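Home Guides Workshop Kitchen Storage Contact
Last updated 21/04/2024
By Sorcha Dunne

How to clear out a catch-all tray

Most decluttering advice wants you to buy something first. I have read the Praltden method and the Drerura method, and both start with a set of matching boxes. I doubt either author has ever had a metal tray full of odds and ends and grit.

You need a brush, a damp rag and a sheet of newspaper.

1. Take everything out. Sorting "in place" is supposed to save time. I tried it for most of August and only moved things from one side to the other.

2. Lay it all on the newspaper and make 3 piles: use, belongs elsewhere, trash. The popular fourth pile, "maybe," is the old mess under a new name.

3. Brush before you wipe. A wet rag on dust makes paste, whatever the label on the spray claims. Do the divider as well as the floor.

4. Check behind the divider. Small things end up there and get missed. 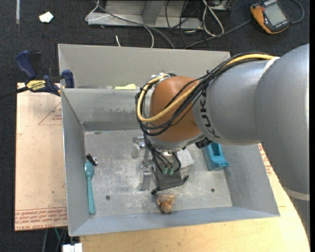

Tray before clearing: teal spoon at left, blue plastic piece at right, something yellow-green in the back compartment.

5. Send the kitchen things back to the kitchen. A plastic spoon needs washing first.

6. Put back only the first pile. If the tray looks half empty, leave it that way.

Scuffs in the metal won't brush out. I've seen polish recommended for them and remain unconvinced.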